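About Fasura

Search this site Enter keywords Go

Fasura tests machines that are meant to do ordinary chores. We look at work around the house and work on the shop floor, and we report on which parts of it a machine can do, which parts it can do some of the time, and which parts are still better left to a person. We don't build robots and we don't sell them. The people who pay us are mostly thinking about buying one, or have already bought one and want to know why it stopped in a doorway.

The company was started by Hayley Hulme and Roy Horrocks. Hayley had run the laundry and housekeeping side of a group of care homes. Roy had spent most of his working life in a furniture parts plant, first on the line and later in charge of it. Both had sat through a lot of sales demonstrations, and both had noticed that the demonstrations used the same few objects, set out the same way, under good lights. They wanted to know what happened with a different object on a different floor.

There are now nine of us. We work out of two rooms and a long workshop in Greenwood, and we keep a small simulation group that shares the workshop office.

Where the work starts

Every job begins with a list of chores. The client writes it, and we ask them to write it the way they would for a new hire. "Tidy the back room" is a fair thing to say to a person. For a machine we have to break it down until each line is something it can either do or fail to do: go through the door, find the object, close the gripper on it, carry it, put it down where it belongs, let go.

Our present list has 167 of these lines. Hayley and Brenda Pearce keep it up to date. It grew quickly in the first year and has grown slowly since. Most of the new lines come from things that went wrong in a way we hadn't allowed for.

A good share of the list is first run in simulation, in rooms we can change in a few minutes. We vary the wall patterns, the floors, the light and the pictures on the walls. A client's home or plant won't look like a lab, and a machine that only works in front of a plain gray wall isn't much use to them. Doors get a lot of our time. Going from one room to the next is part of almost every household chore, and the arms have to be kept clear of the door and its frame while the machine makes up its mind about what is on the other side.
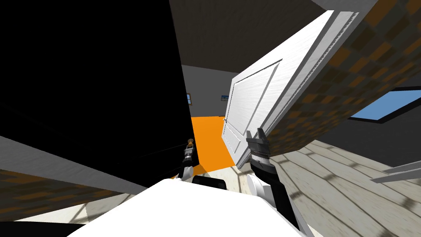 Can machines do chores yet?

This is the question we are asked most, so we will answer it here as plainly as we can.

Some of them, in some places. A machine that vacuums a flat floor is an old story and it works well enough. A machine that moves the same part from the same tray to the same fixture, all day, works very well, and Roy's old plant had several of them before he left. Trouble starts when the object is a little different each time, or when it isn't where it was yesterday.

Picking up is the part people expect to be easy. A two-finger gripper will take hold of a great many things if it comes at them from the right side. Turned wood is a useful test piece for us. It is wide at the ends and narrow in the middle, so where the fingers close makes a real difference to how the piece sits. Roy is fond of turned pieces because they come from the trade he knows, and they show up in furniture work as well as in the home.
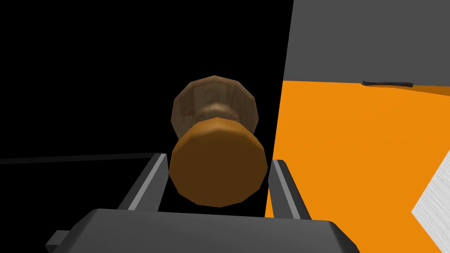
A turned wooden piece held between the gripper fingers, in simulation.

Holding a thing is one line on our list. Setting it down the right way up is another, and so is letting go without knocking it over. We score them separately. Clients sometimes ask for a single figure for the whole chore, and we will give one, but it goes on the last page of the report with the separate lines ahead of it.

Soft things are harder. Towels, bedding, a bag with something heavy at the bottom – these change shape when you touch them, and we have yet to test a machine we would leave alone with a full basket of mixed laundry. Wet dishes are hard as well. So is anything that has to be found behind something else.

On the shop floor the answer is better, mostly because a shop can be arranged to suit the machine. Bins can be moved. A bench can be raised. In a house, people don't want to move their furniture for a robot, and we don't think they should have to.

How we test

Our method is called Vernau, after the street where the first workshop was. It has 4 stages, and a machine can be stopped at any of them.

Stage 1 is simulation. We build rooms and run the chore lines with the objects the client cares about, and then with some they didn't mention.

Stage 2 is the bench. The same grips are tried on real objects, one at a time, with a person standing by.

Stage 3 is the mock room. We have a kitchen, a bedroom and a short stretch of packing line in the workshop. Nothing in them is fixed down, and Poppy Tindall rearranges them between runs.

Stage 4 is the client's own place, for as long as they will have us.

We keep the failed runs along with the good ones. We also keep the parts of a run where the gripper has nothing in it, which other testers often trim out. A machine spends a large part of any chore with its hands open, moving toward something or backing away from it, and that is where a lot of the time goes. When a chore that takes a person two minutes takes a machine twenty, the extra minutes are usually there and not in the gripping. 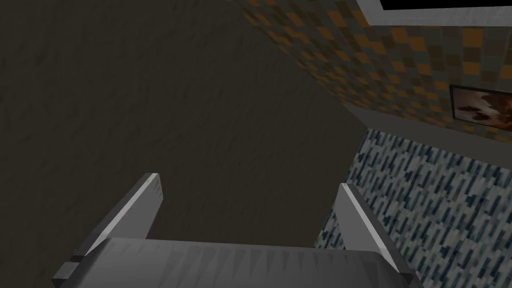
Picture: Fasura simulation group

Raelene Doolan runs the simulation group. She came to us from Forevgate, where she made walk-through models of buildings, and most of our room designs are hers. She is careful to say what simulation is good for. It will tell you early that a plan can't work. It won't tell you that a plan will work, and no Fasura report passes a machine on stage 1 alone.

What clients get

A written report, the full list of lines with the result for each, and a meeting where you can ask about any of them. We write in ordinary words. If a machine can do 79 of the lines you asked for, the report says so and says which ones, and it also says what the rest would cost you in staff time if you bought the machine anyway.

We will tell you not to buy. It comes up more often than clients expect, and two of our longest-standing clients are firms we talked out of a purchase the first time round.

We don't take payment from makers for a good result. Makers may hire us to test their machines, on the same terms as anyone else, and they get the same kind of report. They may publish it whole or leave it unpublished. They may not publish half of it.

The people

Hayley Hulme – household work, client lists, and the first call you will have with us.

Roy Horrocks – shop-floor work and the packing line.

Brenda Pearce – scoring and reports. Brenda reads every report before it goes out.

Raelene Doolan – simulation.

Poppy Tindall – mock rooms and site visits.

The other four of us work across the bench and the mock rooms and will be the ones who turn up at your door with the test objects.

Visiting

The workshop can be visited by arrangement. We run an open afternoon each November, when you can watch a machine attempt a few lines of the list and have a go at the controls yourself. Please wear flat shoes. There is parking behind the building, and the entrance is on the workshop side.

If you have a chore in mind and want to know whether it is worth testing, write it down the way you would explain it to a new hire and send it to Hayley. She will reply with the lines she would break it into, and there is no charge for that.

Page last revised January 6, 2022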